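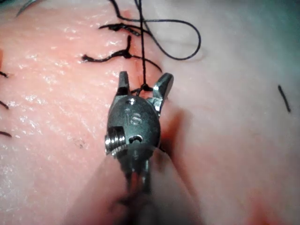
Wrist view, jaws open, thread standing up from the tissue.

February 20, 2022. Suturing bench, Drelau

Went through the Cultach bench rules with the arms live. Rev 8 is the copy taped to the rack. The PDF on the Prendergast share is older, so don't print from it.

Rules I checked today:

Loose thread. Cut pieces come off the pad before the next throw. We are not doing this. Fragments sit in the wrist view and the Drutano thread tracker picks them up as tails. Proposed wording: "Remove all cut thread before the arm is re-enabled." The current text says "periodically," and everyone reads that differently.

Instrument log. Write down the number on the housing, not the slot in the tray. Slots got swapped in January and 17 entries had to be redone.

Jaw state. Jaws open and clear of thread before a handover between operators. Say it out loud, then release the pedal.
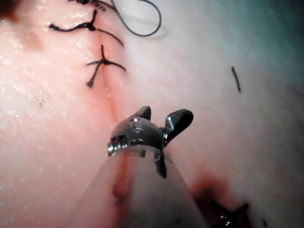

Jaws open over the seam, no thread held. Knots above, stray piece on the right.

Tail length is still not in the rules. Tails on the pad vary a lot and some are long enough to lie well away from the knot. I would set a maximum and have the second person check it. Left as an open item.

Parking. With two arms in the field, the idle one stays off the incision and in sight of the fixed camera. 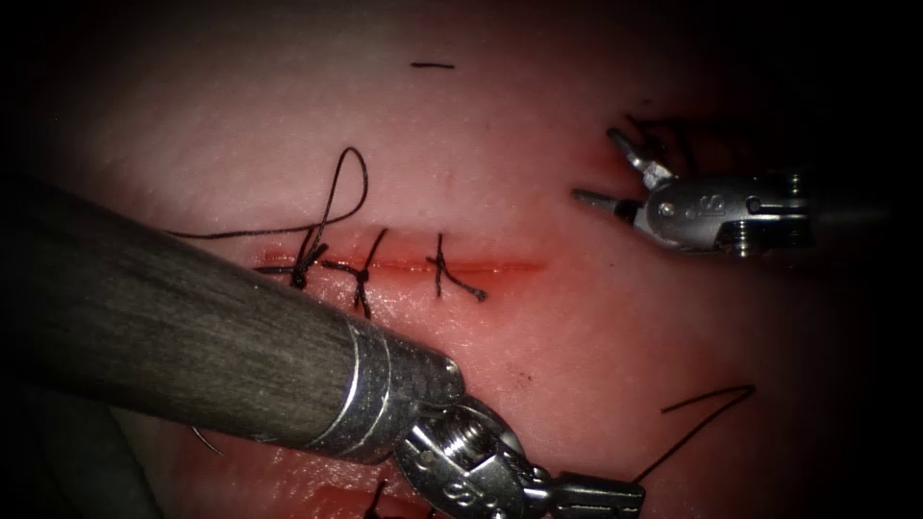 The shaft of the working arm is the other half of this. Rev 8 only talks about tips, and a shaft can lie across stitches while both tips are fine. Add a line: check the shaft in the fixed view before any move toward the pad.

Log limit stays at 3000 lines per file. Comments on the wording go in the bench folder within 24 hours, then I edit the master.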